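Pelasberg Table Lamps and Wall Lights

Grustance Lighting, home collection

If your room has only one lamp in the ceiling, the evening light is often too strong and too flat. A table lamp or a wall light makes the room softer, and you can use it every day without changing anything in the building. On this page we present the Pelasberg series, which has table lamps in two sizes and one wall light. All of them use the same linen shade, so you can mix them in the same room.

The series was first made for a small guest house in Wieczorek, where the owner wanted a bedside light which does not disturb the person sleeping on the other side. We liked the result and decided to keep it in our normal range.

Materials

The base of the table lamp is made of solid ash wood. We oil it two times by hand and leave it to dry between the layers. Because it is natural wood, the color is different from piece to piece, and small knots are normal. The shade is linen on a white inner lining. The lining is important for the light, it makes it more even and you do not see the shape of the bulb from outside.

We offer the ash in two tones, Natural and Smoked. The linen is offered in Sand, Gray and Rust. Rust gives a much darker light than the other two, please keep this in mind if you want to read with it.

Sizes

Small table lamp: height 17 inches, shade width 9 inches
Large table lamp: height 26 inches, shade width 14 inches
Wall light: height 12 inches, distance from wall 7 inches

The large table lamp looks best on a sideboard or a low chest. On a narrow bedside table it can feel too big, and for this place we recommend the small one.
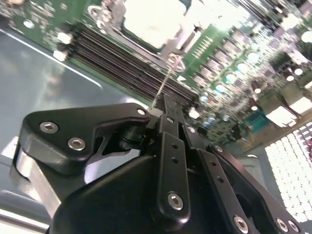

Black gripper and green server motherboard

Bulb and brightness

All lamps in the series take a standard E26 bulb, and one bulb is included in the box. It is a warm white LED bulb with 700 lumens. For a bedroom this is enough for most people. If you find it too bright, you can choose the version with dimmer, where the dimmer is on the cord and you turn it with one finger. The bulb from the box can be dimmed. If you later buy another bulb, please look on the package if it can be dimmed also, otherwise it may flicker.

Please do not use a bulb stronger than the value printed on the label inside the shade.

Cord and switch

The table lamps have a cord covered with fabric, black for Smoked and beige for Natural. The switch sits on the cord at nearly 19 inches from the base, so you can reach it from the bed without sitting up. If you want the switch on the base, write this in the order notes. We can do it for the large lamp only.

The wall light can be ordered in two ways: with a plug, or for direct connection to the wall. The direct connection must be done by an electrician.

Care

Take the dust from the shade with a soft dry brush, from top to bottom. Do not wash the shade with water, the linen will shrink and the glue can open. The wood can be wiped with a cloth which is slightly damp. After one or two years it may look dry, and then you can put a thin layer of furniture oil on it. Unplug the lamp before you start.

Delivery and returns

Lamps in Natural with Sand shade are normally in stock and leave our warehouse in Skukent in three working days. Other combinations are made after the order and need up to four weeks. In January we make the yearly inventory and the time can be longer.

You can return a stock lamp in 30 days if it was not used and you still have the original box. Lamps made after the order can be returned only if they have a fault. Please open the package when it arrives, and if the shade is pressed or the wood is damaged, send us a photo the same day. We will send a new part.

Spare shades are sold separately, and they fit also the older lamps of this series.

Page updated 6/11/22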